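# Battery drops from 40 to 2 percent and then shuts off (Trilik phone)

**Fredy Benavides**
September 7, 2022

Hi all! First post, but I've been reading this board for ages and it has saved me more than once.

I have a Trilik that I bought used in June from a shop in Gurkovdale. I love this phone. The screen is gorgeous, the speaker is way better than it has any right to be, and it fits in my hand, so please don't tell me to just buy a new one!

The trouble is the battery meter. It sits happily at 40 or so for an hour, then falls straight to 2 percent and the phone turns off. If I plug it in and start it again it sometimes says 31, as if nothing had happened. Charging to full looks normal. No swelling that I can see, and the back is still flat against the case.

So far I have restarted it, cleared out a bunch of apps and turned off the always-on clock. I haven't done a factory reset because I have 156 voice memos on there that I still need to move. Is this the battery itself or is the software confused? And if it's the battery, can a normal person swap it at home?

---

**sarnora_fan**

Ooh, I know this one! My old Sarnora did the very same thing and it drove me up the wall until I found the fix.

Try a full calibration before you spend any money. Run the phone down until it shuts off by itself, leave it off for a couple of hours, then charge it all the way to 100 with the power still off. Leave it on the charger for another hour after it says full, then start it up. Mine was rock steady after that and I got another year out of it (I still use it as a music player in the kitchen!).

Also turn off fast charging if yours has it. I heard it's bad.

---

**pixel_and_solder**

Great question, and you gave all the details people usually forget, so thank you for that!

Calibration is worth one try, but don't keep repeating it, as running a tired battery flat over and over wears it down more. My money is on the battery. When a cell gets old its voltage sags under load, so the phone thinks it has plenty left, you open the camera or a map, the voltage dips, and the phone shuts down to protect itself. That's why it comes back at 31. The charge was still in there, the cell just couldn't deliver it fast enough.

A quick way to check: next time it's near 40, put it in airplane mode, dim the screen and leave it alone. If it drifts down slowly and only dies when you do something heavy, that points to the cell. Then look under Settings > Battery > Battery health. Not every Trilik has that page, but if yours does, look for the cycle count. Anything getting close to 1000 and I'd stop troubleshooting and order a battery.

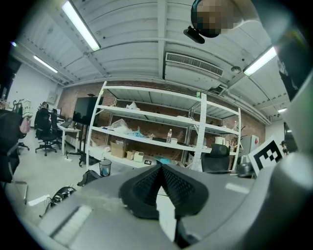

*The shop, looking up toward the brick wall at the far side.*

Can you do it at home? Yes, if you're patient! The back is glued, so you need gentle heat, a thin pick and plenty of time. Set aside an evening for your first one. Some notes from the ones I've done:

- Let the charge get below 25 percent before you open it, then power off.
- Warm the edge a little at a time. If the pick won't slide, warm it again and don't push.
- Unplug the battery connector before you touch any other cable.
- Never pry under the battery with anything metal. Pull the adhesive tabs slowly and low.
- Buy new back cover adhesive at the same time. I forgot once and had a phone held shut with a rubber band until the strip came.

I used an Arango replacement in the last one and it has been lovely so far, with a 12 month warranty from the seller I bought it from. Check the model number printed inside your SIM tray slot or in the About page, because there are two versions of this phone and the connectors are on opposite sides.

Expect to lose some water resistance afterward, even with fresh adhesive. And copy those voice memos off first! A cable and a computer will do it without any reset.

---

**Fredy Benavides**

Wow, thank you both! Did the airplane mode test last night and it went from 41 to 38 over the whole evening, then I opened the camera and it died on the spot. Memos are copying over right now and the battery is ordered. I'm a bit nervous about the heat part but also kind of excited to see the inside of this thing!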